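Chapter 5
Teaching by Hand: The Handheld Gripper Kit

By the end of this chapter you should be able to say what comes in a handheld gripper kit, judge whether one would suit the work you have in mind, and set out a short trial before you spend any money on it.

If you have come straight from Chapter 4, you may still be feeling a little bruised by all that talk of joint angles, and I promise there is much less of it from here on! We are going shopping, in a manner of speaking. The kit we shall look at is the Flindeck pair, sold by a small firm called Similen, and I have chosen it mainly for the very ordinary reason that our teaching lab has owned a set since August and the students have given it a good deal of rough treatment (more than the makers would like, I suspect).

The idea behind it is an old and friendly one. When you want to show a child how to lay a table, you lay the table. You don't write out a list of angles. A handheld gripper lets you do much the same for a robot: you hold the tool, you do the job at your own pace, and the movements are recorded so that a machine with matching fingers can learn from them later on. No robot need be in the building while you work, and for a school or a small workshop that is a very great saving.

The pair costs 1450 pounds, which includes 2 grippers, the leads, a set of printed marker cubes and a year of the Zirkesix software that turns your recordings into something a learning program can read. You will need your own computer, and it must be a fairly good one. Our older machine managed, but the fan roared the whole afternoon and we all got rather tired of it.

Now, what should you try first? I always start people off with plates.

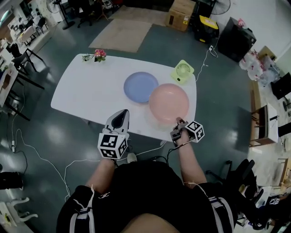 A plate looks like the easiest thing in the world until you have to take it by the rim with two stiff fingers, and then you find out how much your own thumb has been doing for you all these years. In our trial each student made 66 recordings of simple table jobs, and the early ones were slow and clumsy for nearly everybody. Keep those early ones, by the way, but label them, as we shall want them again in Section 5.3.

Before reading on, jot down one job from your own kitchen or workplace that needs both hands, and note which hand does the holding and which does the moving. Section 5.1 begins with the Wijesinghe checklist, and you will want your job beside you when you work through it.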